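Does a tray under the plates do anything, or is it just one more thing to wash?

Yvonne Holroyd
March 29, 2020

We have a dark grey worktop in the kitchen at Skivovside, matt finish, put in by the previous owners. It shows every mark. My sister-in-law has told me that the plates we use every day should live in a tray and never touch the worktop, as it's the rough ring on the underside of the plate that does the scuffing. She says it as if it's settled science. I've read the same thing on two housekeeping sites, both of which were selling trays.

I have my doubts. A plate put down gently doesn't seem to do anything to the surface that I can see, and a tray has a bottom too, and gets dragged about far more than a plate does. I also can't work out whether the plates are meant to lie flat in it or stand up, and whether you're supposed to line it with something. The one I'm looking at is called the Skistari and the shop describes it as "surface safe", whatever that means.

We're 3 in the house and use maybe 6 plates a day. Has anyone done this for long enough to say whether it makes a difference? And is there any way of getting faint scuffs out of a matt surface that doesn't leave a shiny patch? I've been told toothpaste and I don't believe it.

Melport

Your sister-in-law is half right. Turn one of your plates over and run a finger round the foot. If it feels like fine sandpaper, that ring is bare, unglazed clay and it will mark a matt surface when it's slid sideways with a bit of weight on it. If it feels smooth all the way round, I'd stop worrying about the plates and look at what else goes across the worktop — tins, the bottom of the kettle, a bread board with grit under it.

You can rub down a rough foot with fine wet and dry paper. Keep it wet, go round a few times, rinse well. It takes a couple of minutes a plate and it costs less than any tray I've seen. I did all of ours one September and haven't thought about it since.

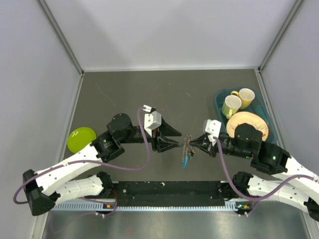 As for the tray itself, it only helps if it stays where it's put. A tray you pull forward every time you want a plate is going to leave its own marks, and they'll be longer ones. Lay the plates flat, big ones at the bottom, and make sure the tray is wide enough for the largest to sit right down inside. A plate resting up on the rim will rock and you'll chip it sooner or later. I wouldn't bother lining it. Liners hold water and crumbs and then you have a liner to clean.

"Surface safe" probably means there are felt pads stuck on the bottom. They pick up grit. Check them now and then or pull them off.

I'd leave the toothpaste in the bathroom. It's a mild abrasive, so what it does on a matt finish is polish it, and then you have the shiny patch you were asking how to avoid. Try a damp cloth and plain washing-up liquid first. A fair few scuffs on dark surfaces are stuff rubbed off the plate or pan onto the worktop, and those will lift. A real scratch won't, whatever anyone sells you.

Sisodia

just get a tray, they're cheap. we've had plates in one for more than 2 years and the worktop looks fine. it didn't look bad before though so I can't swear it was the tray

Yvonne Holroyd

Thank you both. Four of the plates are smooth underneath and the two from the market are like a nail file, so I'll start with those. Washing-up liquid took off most of the marks by the sink, which I did not expect. The ones by the bread bin haven't moved. I'm holding off on the Skistari for now — if anybody has one, could you tell me what's stuck on the bottom of it?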